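**Flitach recalls finger pads on hand-held gripper after pads found lifting**

*For release Friday*

Flitach is asking all operators of its Condum hand-held gripper to stop using units fitted with first-run finger pads until the pads have been checked and, where needed, replaced. The recall covers 363 grippers supplied to data collection sites and training labs between the first shipments and the end of May.

The fault is in the bond between the flat gripping pad and the plastic finger behind it. On affected units the adhesive softens with use and the top edge of the pad can work away from the finger. A lifted pad changes the width of the jaw opening by a small amount, which throws off the recorded finger position. In a smaller number of cases, thin pieces of pad or adhesive have come away during a session.

No injuries have been reported. Flitach is treating the matter as a safety recall on account of the loose fragments, and because operators work with their hands close to the jaws for long stretches.

**How the fault came to light**

The first report came from Shiferaw, a contract operator that runs numbered table stations for two-handed manipulation tasks. Its operators work in pairs of grippers, one in each hand, on everyday jobs such as opening and closing small boxes, sorting parts and folding cloth. Recordings are reviewed the next morning.
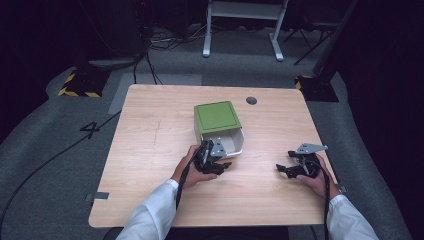
Reviewers at Shiferaw noticed in May that the left and right grippers at one station were disagreeing when closed on the same object. The sensors and cables were swapped first, with no change. The difference was traced to a pad on one finger that had lifted along its top edge.

Shiferaw then checked the rest of its stock and found the same condition on several more units. It withdrew them from use and notified Flitach the same afternoon. Flitach has since inspected 259 returned or on-site grippers. Of those, 116 showed some degree of lifting on at least one pad. Most of the affected units had been through almost 2,000 open and close cycles, well short of the rated service life of the pads.

"The pads should have lasted a good deal longer than they did," said Desta Demissie, head of product safety at Flitach. "We tested the adhesive in a straight pull and it passed. We did not test it well enough in shear, with the operator twisting the wrist while the fingers are closed, and that is how people use these tools. The test has been changed."

Demissie said the company was also slow to act on an earlier query from another customer, Kullura, which had asked about uneven readings some weeks before the Shiferaw report. That query was logged as a calibration issue and closed after the customer was told to repeat the zeroing procedure.

"That should have been escalated and it wasn't," Demissie said. "Any report of left and right disagreement now goes to the hardware team as well as to support."

**What operators should do**

Grippers with first-run pads should be taken off the station and unplugged before they are handled. The pad run is marked on the label under the grip. Second-run units carry a letter B after the serial number and are not part of the recall.

Sites that cannot take all their grippers out of service at once may keep using units that pass the check below, provided the check is repeated at the start of every shift.

1. Open the jaws fully and look along the top edge of each pad under good light. Any gap, raised sliver or curled corner is a fail.
2. Press the pad lightly with a thumb near each corner. It should not shift or click.
3. Close the jaws on the supplied gauge block and compare the left and right readings. A difference of more than half a millimetre is a fail.
4. Look over the tabletop between the fingers for slivers or bristles before starting a task, and again when the objects are changed over. Pick up anything found with tweezers and bag it with the gripper's serial number.
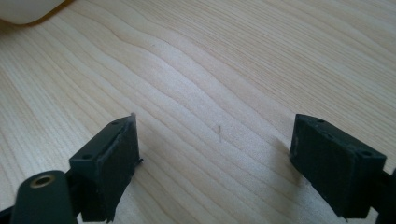
**Replacement pads**

Replacement pads are held in place with a new adhesive and two small retaining screws. They will be sent at no charge, along with a fitting tool and a fresh gauge block. Sites with more than ten affected grippers can ask for a technician to do the work on the premises. Fitting takes a quarter of an hour per gripper, after which the unit has to be zeroed again.

Old pads should not be reglued. Flitach has seen several units repaired with household glue, and the readings from those could not be brought back into tolerance.

**Recorded data**

Customers who have collected data with affected grippers should flag those sessions. Flitach is releasing a script that compares left and right jaw widths across a recording and lists the files where they drift apart. It does not correct the values. Shiferaw has chosen to discard its flagged sessions and record them again, and Flitach will cover the cost of that labour.

The recall notice and replacement order form have been sent to the registered contact at each site. Sites that have moved or passed on their grippers are asked to let Flitach support know where the units are now.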